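How to clear a long table and keep it clear

Last updated 26 January 2025

A long table in a hallway or shared room collects whatever people are carrying when they walk past it. Laptops get put down, chargers stay behind, and loose paper spreads out until there is no room left to work. This page sets out a method for clearing one without losing anything that matters. It takes one person a short evening, less if the table was last cleared in November or later.

What you need

A shallow tray or box lid
A large envelope or a small lidded tin
One flat document folder
Two reusable cable ties
A soft dry cloth and a second cloth, slightly damp
A pencil and some plain labels

The tray can be anything with a raised edge. I use the lid from an old Vustside storage box. The box itself split years ago but the lid is still sound.

Before you start

Look over the table from one end and decide which kinds of thing are on it. Most tables have three or four kinds and no more: electrical, paper, small loose pieces, and things that belong in another room. Work through one kind at a time. Going from left to right and picking up whatever comes next is slower, and small pieces end up in the wrong pile.
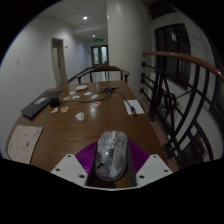
The long table before clearing, with laptop, cable, cards and papers.

Step 1: Unplug and move the laptop

Start with the largest item. Check that the laptop is shut down and closed, then unplug the charger from the wall first and from the computer second. Lift the laptop with both hands and put it where it is going to live. Do not slide it along a polished surface. Grit under the feet will leave fine scratches which show up badly in low light.

If there is a label on the lid, check that it can still be read. On a shared table a label with a name on it saves a lot of asking.

Step 2: Deal with the cable

A long charger cable will knot itself if it is left loose, and it tends to drag small things with it when it is pulled. Do not pull it. Find the plug at the free end, lift it clear of any paper, and feed it back through the knot one loop at a time.

When the cable is free, coil it in loose circles a bit wider than your hand. Do not wrap it tightly round the adapter. That bends the cable sharply where it leaves the block, and it is usually the first place to fail. Fasten the coil with one tie near the plug and one near the adapter. Write the name of the machine on a label and fold it over the cable.

Step 3: Gather the small cards and stickers

Small cards are the items most likely to go missing. Put the tray at the table edge and lift each card into it. Sweeping them off with the side of your hand bends the corners, and stickers with a lifted edge will catch.

Turn them all face up in the tray and sort them. If they are part of a set, such as a card game or a picture-matching set, check them against the list or the box. The Mater set in our house should have 397 cards, and we only do a full count once a year. For everyday clearing it is enough to put the strays back together in the tin.

Stickers should be stored flat. If any have lost their backing, press them on to a sheet of baking paper.

Step 4: Sort the papers

Pick up every sheet, including any that are half over the edge, and make two piles: keep and recycle. Sketches go in the keep pile unless the person who drew them says otherwise. Pencil smudges easily, so put a clean sheet over each drawing before you stack anything on top of it. Blank sheets can go back to the printer or be used for this.

Put the keep pile in the folder. Darcy Simard, who shares our hallway table, dates each drawing lightly on the back before it goes in, and I have started doing the same.

Step 5: Wipe the surface

Go over the whole table with the dry cloth first to lift dust and crumbs. Then use the damp cloth, following the grain, and dry it straight away. A glossy finish does not need polish every time. Over 2 applications a year is too much and leaves a sticky film which holds dust. If you do use a polish, try it on the underside first.

Step 6: Decide what may come back

Leave the tray at one end of the table. Anything small that arrives goes in the tray, and the tray is emptied when it is full. The folder stands upright in the nearest shelf or rack. The laptop can come back when somebody is using it, and its cable goes away with it afterwards.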